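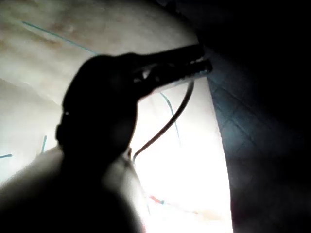 Wound Closure Materials – Handout 4
Lurnisholm School of Surgical Technology
Instructor: Ningsih Latuheru
Revised 09/11/2025

Read before the Flumside lab session. Chapter references are to the course reader. Bring this sheet to Room 114.

1. Terms

Tensile strength: the load a strand carries before it breaks, divided by its cross-sectional area. Labels and tables often give breaking load instead, so check the units.

Knot-pull strength: the load at which a knotted strand fails. It is lower than the straight-pull value for the same strand, and it is the figure that matters in use.

Memory: the tendency of a strand to return to its packaged shape. High memory makes a knot more likely to loosen.

Tissue drag: friction between the strand and the tissue as it is pulled through.

Capillarity: the movement of fluid along the strand. Braided strands generally show more of it than monofilament strands. Coating reduces it but does not remove it.

2. Size

The USP scale runs in two directions from 0. Above 0, a larger number means a thicker strand (2 is thicker than 1). Below 0, more zeros mean a thinner strand, so 4-0 is thinner than 2-0. Diameter limits for a given size differ between collagen and synthetic materials. Do not compare across the two tables.
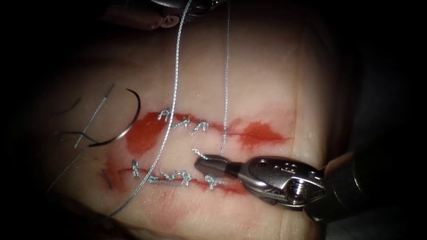

3. STRAND CONSTRUCTION

Monofilament. Single strand, low drag, low capillarity. Stiffer in the larger sizes. Crushing with an instrument weakens it, so grasp only the part to be discarded. Polypropylene and nylon are the usual nonabsorbable choices.

Multifilament. Braided or twisted, flexible, holds a knot well. Higher drag unless coated. Silk is classed as nonabsorbable, although it loses strength in tissue over time.

Absorption takes place by hydrolysis in synthetic materials and by enzymatic breakdown in gut. Loss of strength and loss of mass are separate curves. A strand may carry no useful load well before it has disappeared, and students regularly confuse the two in the April exam.

4. Stitch pattern

Interrupted stitches are tied and cut one at a time. If one fails, the others still hold. A continuous stitch is faster and spreads tension along its length – but a single break can release the whole line. Spacing and bite depth depend on tissue thickness and are covered in the reader under Petrenko.
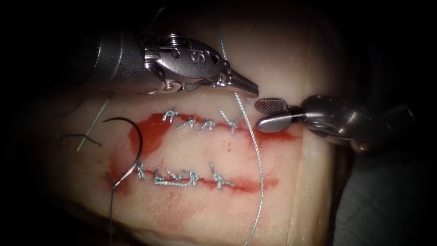 Fig. 2. Two incisions closed with interrupted stitches; curved needle and loose thread on the surface.

5. Before the lab

Complete the Vetow worksheet, parts A and B. For each strand listed, state the construction, whether it is absorbable, and the mechanism of absorption if any.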